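Detstead Young Readers
Science at Home

Why Does Wood Have Lines in It?
By Felista Lyimo
31 Aug 2018

Look closely at a table, a door or a chopping board. If it is made of real wood, you will probably find lines in it. Some are straight. Some bend, and some make loops like the lines on a map that show hills. The pattern is called grain.

The lines were there before anyone cut the tree down. The tree made them as it grew.

How a tree gets wider

A tree grows in two ways. Its tips grow longer, so the tree gets taller and its roots spread. Its trunk and branches also get thicker.

The thickening happens in a thin layer just under the bark. This layer is called the cambium (say KAM-bee-um). It makes new wood on its inner side and new bark on its outer side. The wood in the middle stays where it is, and the new wood is added around it.

If you carve a mark in a trunk, it does not move up as the tree gets taller. It stays at the same height. Please don't test this on a living tree. Cutting the bark can let in insects and disease.

Light wood and dark wood

In places with a warm season and a cold season, trees do not grow at the same speed all year. In spring there is often plenty of water, and many trees grow fast. The wood they make then is called earlywood. In pines and other conifers it is pale, with large, thin-walled cells.

Later in the summer, growth slows down. The cells are smaller and have thicker walls, so the wood looks darker. This is latewood. In winter, growth stops.

One band of earlywood and one band of latewood make one ring. In most years a tree makes one ring, so you can count the rings on a stump to find out how old the tree was. A stump by the old mill in Pastum has 121 rings.

In some trees, such as maple, the rings are thin and hard to see. Many trees in rainforests have no clear rings at all, because it is warm and wet there all year.

From rings to lines

A ring looks like a circle only when you cut straight across the trunk. Most boards are cut the long way.

Think of a trunk as a stack of paper tubes, one inside another. If you slice down through the center, the edges of the tubes make straight lines. If you slice down nearer the side, you cut through the tubes at a slant. Real tubes of wood are bumpy and a little bent, so the lines come out as curves and pointed arches.

Dark round spots are knots. A knot shows where a branch joined the trunk.

Old wood can tell a story

Wide rings often mean good growing years. Narrow rings can mean there was little rain, or that insects ate the leaves. Scientists match the pattern of rings in one piece of wood with the pattern in another. This is how they can work out when the tree for an old beam was cut. The date 1542 is carved over the door of Mahlangu House, and the rings in its roof beams fit that date.

Try it: a grain rubbing

You need:
a piece of unpainted wood with rough grain
thin white paper
a crayon with the wrapper off

1. Ask an adult to check the wood for splinters.
2. Lay the paper on the wood and hold it still.
3. Rub the side of the crayon over the paper. Press lightly.
4. Turn the paper and try another spot.

Very smooth wood may not leave much of a mark. An old fence board works better.

Words to know
Cambium: the thin layer where new wood and bark are made.
Conifer: a tree that has cones.
Grain: the pattern and direction of the fibers in wood. 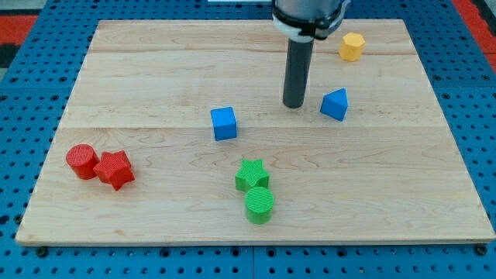

Page 6
Pale wood with faint, wavy grain.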